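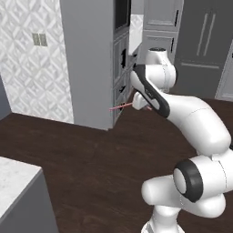

**Riva trial, second progress report**
2025-06-06

Hello all – I know you asked for two pages at most, and I've nearly managed it. You're paying for us to find out whether Riva is worth buying for the Madivley flats project, so I'll start with where I'm leaning: yes for the simulator, not yet for the support package, and I'd like another go at the drawers before anyone signs for a real arm.

## What we've been doing

Riva is the kitchen practice kit from Hurker. You get a simulated kitchen, a simulated arm and a set of household jobs to try (open this, fetch that, put it back), plus a scoring tool that tells you how each run went. We took the standard licence, which lets us run up to 24 kitchens at once, though our own machine starts grumbling well before that and I've mostly kept things smaller.

Since my last report we've logged 400 runs, nearly all of them on drawers and cupboard doors. I'd planned to spread them more evenly over the job list, but drawers were what the tenants' group kept bringing up when we asked what was hardest at home, and drawers turned out to be where the kit got interesting. Of those runs, 279 passed Hurker's own scoring. Bear in mind that a pass on their scale only means the job got finished inside the time limit. A run can nudge the front panel on the way in and still pass, and I'm not keen on that for a shared flat where someone might be standing right there.

Setting up was a pleasure, I must say! The installer worked first time and the kitchens are properly furnished, with handles and worktops and utensils all where you'd expect to find them. The first time I loaded one up I spent far too long just looking about. It's the part I'd show to anyone who still thinks a simulator means grey boxes.

## Drawers

Opening is mostly solved, at least for the bar handles. The harder bit is what comes next: getting the fingers down inside and lining them up with something small and thin lying on the bottom. The arm has to come over the top and bend sharply to point downwards, and if the base is parked a little too close there's nowhere for the elbow to go. I lost the best part of two days to this before working out that the default parking spot in Riva is set for doors. Move it back and the reach gets a lot more comfortable. 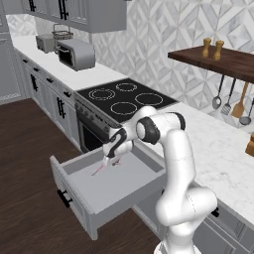 Cyprian Domański reckons the parking spot is a bigger problem than I've made it sound. A new customer, he wrote back on my draft, would blame the arm and never think to look at the base, and if Hurker know the default only suits doors they ought to say so on the first page of the manual. He'd also like the drawer runs repeated with the drawer only half open, as people leave them that way all the time.

He's right on both counts, so I've added half-open drawers to the plan and sent Hurker a note about the manual. They've replied to say thanks, and that's as far as it has got.

The scoring tool needs a word too. It's quick, and the summary sheet is easy to read even if you've never seen one (I tried it on my sister), but it won't let you add a rule of your own without the dearer licence. I wanted a simple one: fail the run if the arm touches anything apart from the handle and the item. In the end I wrote a small script that goes through the logs afterwards. It does the job, but it's clumsy, and I don't love the thought of whoever takes over from me having to look after it.

## Support

Mixed. We've raised 16 tickets so far. The answers are friendly and the people clearly know the product, but the wait is long and it's longest for the questions that hold us up. The worst was a camera setting that reset itself every time we changed kitchens. We found our own way round it in the end, then got a reply telling us to do what we'd just done. If we do go for the paid package I'd want a reply time written into it.

## The cupboard side of things

Doors have been going well and I've less to say about them, which I'm sure you'll be glad of. Tall units are more of a faff than base units. The arm can get to the upright handles on the big cabinet doors without much fuss, but it needs clear floor to swing into, and the kitchens in Madivley are a good deal tighter than the ones supplied with the kit. I've asked Wilczyńska, who are fitting the real units, for their drawings so that we can build one of our own layouts in Riva. The kit has an editor for it. I've only poked at that so far – the walls and floor were easy, the hinges less so.

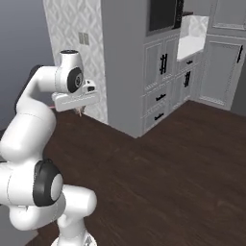 One comment on the shared draft asked whether any of this will mean much in a real flat, where the floors slope and the drawers stick, and whether the money wouldn't be better spent hiring an arm for a month and finding out the hard way.

It's a fair challenge and I've gone back and forth on it. My feeling is that hiring comes next, and that we'd waste a good part of the month if we went in cold. The parking business alone would have eaten days of hire. But I agree we shouldn't keep polishing simulated runs for ever, and Riva's drawers do slide more sweetly than any I've owned. There's a friction setting, so I'll turn it up and see how much falls over.

## What's next, and what I need from you

- Half-open drawers and stiffer runners, scored with my stricter rule as well as Hurker's.
- A Madivley layout in the editor, once the drawings arrive from Wilczyńska.
- A hire quote for a real arm, for use in August if you're happy.
- A yes or no from you on the dearer licence. I can carry on without it, but the script will need tidying up and that's time off the runs.

Spending is on track and the sheet is in the usual folder. The only thing over budget is the graphics card, which I mentioned last time and am still slightly sore about. If you want to see a run for yourselves, give me a shout and I'll share my screen.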